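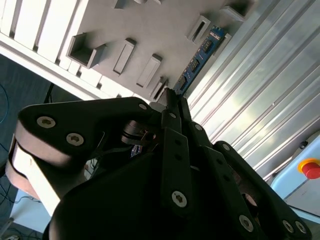

Photo: Bakari Shirima / Preketti

About Preketti

Preketti is a small workshop for computer memory. We take modules out of old office computers, we clean and test them, and we sell them again to schools and repair shops. A blue memory module looks like a simple thing, but it must be handled with care, and most of our day goes into this handling.

The company was started in August by Rainer Kuhlmann and Wekesa Mwakalinga, who had met in a repair shop and shared one workbench there. Today we are 19 people. In the year that ends on 31 December 2021 we tested 2,000 modules, and 1,655 of them were good enough to sell.

The modules wait on gray boards with slots and pockets, so they do not lie on top of each other. Please do the same at home — a drawer full of mixed parts is bad for the contacts. Hold a module only on its edges.

Schools can order from 175 pieces at a special price. Write to Thaddäus Schwaiger and tell him the type of your computers. He answers also to small questions.

Comments (3)

Declan Gilchrist
We bought for our computer room in Balumley. All work well, thank you.

mabula_repairs
Do you take also laptop modules?

Preketti
Yes, please send them in a closed box.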